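Drevura two-arm bench cell: gallery and notes

Prasetyo Ginting and Callum Pilkington, Sodach workshop 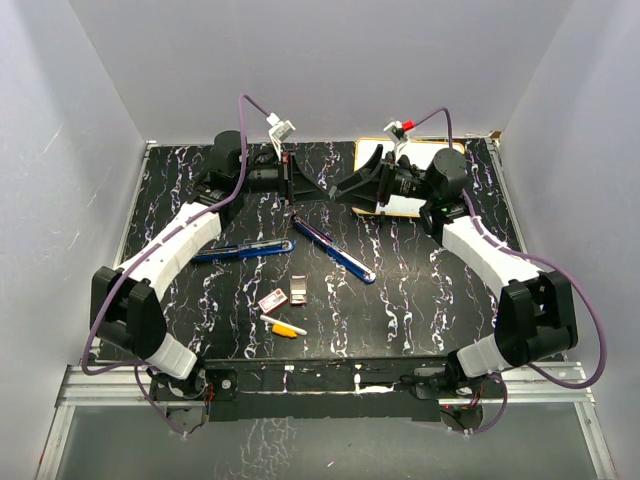 The Drevura is sold as a complete cell: two arms, a mounting bar, the enclosure and a licence for the control software. Ours came from the reseller Drolier in April and replaced a pair of Rantala arms that we had bolted to an ordinary workbench. We have used it for small-item sorting trials ever since. The notes are grouped by part of the cell, in the order a new owner is likely to meet them.

We paid the list price and have no arrangement with either company. Comments on cost are left out, as Drolier quotes per order.

The arms

Two arms, mirrored, one at each front corner of the table. The links are white, curved and longer than they look in the sales leaflet. With both arms stretched to the back of the table the grippers come close to touching at the fingertips, so the two working areas overlap across the middle. Handing an item from one arm to the other is possible without moving a base.

The overlap is also where collisions happen. The software has a keep-apart distance, set to 15 mm as delivered. We run it at 13 mm for pens and similar long items. Anything smaller produced false stops on our unit.

The joints

Large black housings, one on the outer side of each arm. They take up a fair amount of room at the sides of the table. Items placed close to a housing can be reached, but the arm folds up awkwardly to do it and the move is slow. We treat those side strips as parking space.

Noise is low at half speed. At full speed there is a whine from the right arm that the left does not have. Drolier's support desk asked for a recording, listened to it and said it was within limits.

The grippers

Two black fingers on each, driven by a round motor. They open and close in parallel and hold a pen firmly along its body. Thin items are harder. A stick lying flat on the table needs the fingertips brought down almost to contact, and the default approach height is too cautious for that. It can be changed in the tool settings, under "floor offset".

Each gripper carries a small white bracket on top. The one on the left holds a compact sensor module. Brackets are held by two screws and need a short hex key, not supplied.

The cables

A purple cable runs from each bracket, up and over, then down the link and out past the joint towards the base. The loops are wide. They have to be, or the wrist cannot turn fully, but they swing out towards the side walls and should be watched during the first few runs. Callum fitted ours twice: the first time he left too little slack at the wrist and the software reported fault 202 on every full turn.

The manual lists 202 as a motor fault. In our experience it is worth checking the cable first. Fault 213 is a lost sensor connection and clears on restart.

The table

Black with white marbling and some faint purple in the veins. It is an optional top; the standard one is plain grey. Prasetyo chose it as a harder test for the item-finding software, which had been tuned on plain surfaces. White and pale items suffered most. A thin white stick lying among the veins was missed more often than a dark blue pen, and lowering the confidence setting only brought in false finds from the pattern.

If you are buying for production work, take the grey.

The test items

Our usual set is small and mixed: two long blue and silver pens, a couple of little boxes, one red and white and the other pink and white, the white stick and a short yellow piece. Items are put down at odd angles and allowed to overlap. Neat rows tell you very little about a sorting cell.

The boxes are the easy part. The overlapping pieces take longest, as the software tends to treat stick and yellow piece as a single object until one of them is moved.

The frame and enclosure

A black crossbar joins the two bases at the front, with spare mounting holes, and a silver aluminium rail runs below it across nearly the full width. The bar keeps the bases square to each other - after moving the whole cell to another room we did not need to recalibrate. The pale walls pick up scuffs, and these do not wipe off.

The clear panel at the front reflects the table pattern under overhead lights. It has no effect on the arms, but it is tiresome for whoever is watching. We moved one lamp.

Software version and settings files for the trials can be had from Callum on request. Please say which table top you have.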